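Explore > Woods and Trees > How to read the rings

Print this page | E-mail this page to a friend

Why does wood have stripes?

Have you ever looked really closely at a wooden spoon, or a door, or the floor under your feet? Go and find something made of wood right now, if you can. See the lines? Some are straight, some are wavy, and some swirl round a dark spot like water round a pebble. Those lines are called the grain, and they are a sort of diary that the tree kept while it was growing!

A tree gets fatter every year. Just under the bark there is a very thin layer that makes new wood, and it wraps that new wood all the way round the trunk, like putting on another jumper over the one you already have on.

In spring there is lots of rain and the tree grows fast. The wood it makes then is often paler and full of wide tubes for carrying water. In summer it slows down and the wood is usually darker and tighter. By October most trees in our part of the world are getting ready to stop for the winter. One pale band and one dark band make one ring, and one ring is one year.

So if you find a stump with 10 rings, that tree was probably ten years old when it was cut. The oldest slice at the Hustbridge Woodland Museum has 304 rings (you need a magnifying glass for the outside ones, they are so squashed together). Run your finger from the middle to the edge and you have gone past more than three hundred winters!

Fat rings and thin rings

Not all rings are the same. A wide ring often means a good year, with plenty of rain and sunshine. A thin one might mean a dry summer, or hungry caterpillars that ate the leaves, or a big neighbour hogging the light. Scientists who study rings are called dendrochronologists. Say it slowly: den-dro-kron-OL-o-jists. Brilliant word.

From rings to stripes

But hang on, rings are round, and the lines on a table are long. How does that work?

Think of a Swiss roll. Slice it the usual way and you get a spiral. Now imagine cutting it lengthways, from one end to the other. You would get long stripes of jam! A log does the same. Cut straight across and you see circles. Cut along it and the circles turn into lines. 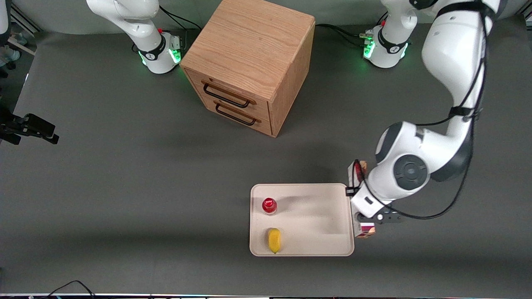 Oak is a lovely wood for grain spotting, and it is strong too, so people have built ships, barns and beds from it for hundreds of years. Plenty of smaller things are made of it as well. On the light oak cabinet with the two drawers, you can follow the grain across the top and the sides. Every board has its own pattern, so have a good look at any wooden furniture at home and see which bit you like best.

Try it yourself

Put a sheet of thin paper over a piece of rough wood and rub gently with the side of a wax crayon. The grain will appear like magic. Then try a different piece and put your rubbings side by side.

Words to know
Grain: the pattern of lines in wood
Bark: the tough outside skin of a tree
Knot: a dark spot where a branch once grew

Written by Fadime Polat

Contact us | © Hustbridge Woodland Museum | Back to top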